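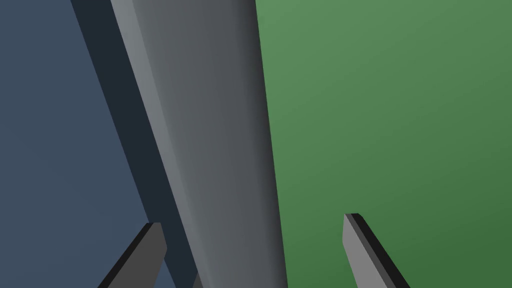
Workshop notes: the Pasen arm

The Pasen arm is now doing most of its practicing in simulation, and will be until the new shoulder bracket is finished. The old bracket cracked along the lower bolt hole in August. The arm can still hold its own weight with the clamp on, but it is not safe to run it with anything in the gripper, so the real one is parked on the back bench with the power supply unplugged. Please leave it that way.

For members who have joined since spring, Pasen is the six-joint arm we have been building in the shared workshop out of printed parts, hobby servos and aluminum tube. The goal is modest. It should pick up a part from the left side of the bench, turn it upright, and set it in a rack on the right. It managed this a few times in July with the foam test pieces. It did not manage it with anything heavier.

The simulated version runs in Ludow, the small program we keep on the workshop computer. The parts in it are very plain. Surfaces are single flat colors, and the gripper fingers are gray blocks with no screws or pads modeled. That keeps it quick enough for the old graphics card. We tried adding the bench texture and the pegboard last winter and the program slowed to a crawl, so those came out again.

Most of the recent time has gone into the view from the gripper. When the fingers are open on either side of a part, the part fills a lot of the picture and both of its ends can be out of view. The program that lines up the grasp was written for a camera mounted over the bench, where the whole part is always visible. Up close it kept looking for an end that was not there and then backing off. The new version uses the two long edges to work out the tilt and turns the wrist to match before the fingers close.

We ran 1000 simulated grasps with the old method and the same number with the new one, starting from the same positions. The old one missed 40 times when the part was nearly upright and far more often when it leaned. The new one missed 29 times in total. A large share of the remaining misses come from one starting position, low and to the left, where the wrist reaches its limit before the fingers are lined up. That is a problem with the arm, and the code can't do much for it. A longer wrist link would help, and there is enough tube left to cut one.

None of this has been tried on the real arm yet. The simulated fingers don't flex and the real ones do, by enough to see. The servos also have some play in them that Ludow leaves out. We expect the numbers to get worse.

Work on the bracket is coming along. The first reprint was too tight around the bearing and had to be sanded, and then it was too loose. The second has thicker walls and 30 percent infill, and the bearing presses in by hand. It still needs the heat-set inserts. If you borrowed the insert tip for the soldering iron, please put it back in the blue drawer.

The control board has been moved off the base and into its own box. The wiring is labeled at both ends now. The gripper cable is the one with the two bands of tape, and it goes in the port nearest the switch. Plugging it into the next port over won't damage anything, but the gripper will open when told to close.

Things we could use: a length of flexible cable sleeve, M3 screws in 12 millimeter, and a bench power supply that can be left on the shelf. We also need someone comfortable with a lathe for an hour or so to turn a new wrist spacer. The drawing is pinned up next to the drill press.

The bracket should be on the arm by the first open evening in October. We will start with foam pieces again, at low speed, with the stop button within reach. If that goes well we will move on to the wooden dowels. The Ludow setup can be tried at any open session. The settings from these runs are saved in the Pasen folder under wrist_view, and please save your own changes under a different name.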